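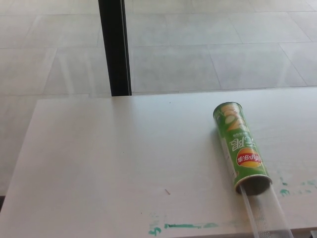

A green Lay's canister of stacked potato chips on its side, with a clear plastic sleeve extending from the open end

Chip canister

A chip canister is a rigid, tube-shaped package used for stacked potato chips and similar snacks. It is taller than it is wide and is normally displayed upright on a store shelf. The package is used mainly for chips formed to a single size and curve, which can be nested one behind another in a column. Chips sliced directly from whole potatoes vary too much in shape to be stacked in this way and are usually sold in bags.

Terminology

The words "can," "tube," and "canister" are used for the same package in everyday speech. In the packaging trade, "composite can" refers to a container whose wall is made chiefly of paperboard and whose ends may be metal, plastic, or paper. Some canisters for snacks are made entirely of plastic. The term "stacked chips" refers to the food and does not describe the container, as stacked chips are also sold in trays inside boxes or film wrappers.

Construction

A typical composite canister has a wound paperboard body, a thin inner liner that slows the passage of moisture and air, and a printed outer label. One end is closed at the factory with a seamed metal disk. The other is sealed with a peelable membrane after filling and may be covered with a plastic lid that can be put back on between servings.

The rim at each end gives the tube much of its resistance to crushing. Dents in the middle of the body are common in shipping and often do no harm to the contents. Damage at a rim is more serious and may break the seal.

Inner sleeve

Some canisters contain an inner sleeve or tray, commonly of clear plastic. The sleeve supports the column of chips along its length and can be drawn toward the mouth of the container so that the last chips may be reached without tipping the package. It also reduces the amount of broken chips and loose seasoning that collects at the bottom. Canisters without a sleeve are emptied by tilting, or by hand where the opening is wide enough.

Sleeves may be open along one side or closed all the way around. An open side makes it easier to lift out single chips. A closed sleeve holds the stack more firmly but has to be pulled farther out as the package is emptied.

Labeling and flavor

The label wraps the full curve of the body, so only part of it can be seen from any one side. The brand name and flavor name are generally placed on the front panel, with the ingredient list and nutrition table toward the back. Color is widely used to tell flavors apart. Green is a frequent choice for cucumber, lime, seaweed, and sour cream and onion, although the meaning of a color differs from one maker to another and from one country to another. 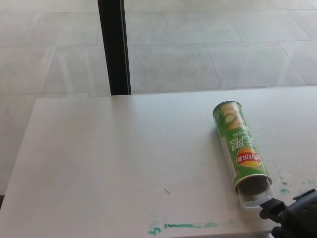

Canister label with cucumber slices, golden chips, and a flavor name in Chinese characters

Cucumber is among the lighter flavors offered in this format. Its labels often pair a drawing or photograph of the sliced vegetable with one of the chips.

Storage and handling

Unopened canisters are kept in a cool, dry place away from direct sunlight. Once the membrane has been removed, the chips begin to take up moisture from the air, and a tight lid only slows the change. A canister laid on its side can roll, and an open one is best stood upright.

Recycling

Composite canisters are difficult to recycle because the paperboard, liner, and metal end are bonded together. Local rules vary. An inner sleeve can be removed and sorted separately where that type of plastic is accepted.

A household sorting study in Goserora, led by Ok-hee Ha and published on Nov 22, 2018, examined 303 discarded snack canisters. Of these, 55 had been taken apart before disposal. The study recommended a printed symbol showing which parts could be separated by hand. The packaging firms Kallon and Nimri adopted versions of the symbol the following February. The town of Solton accepts whole canisters at two collection points, provided that they are empty and the lids have been removed.

See also

Composite can
Potato chip
Food packaging
Tamper-evident seal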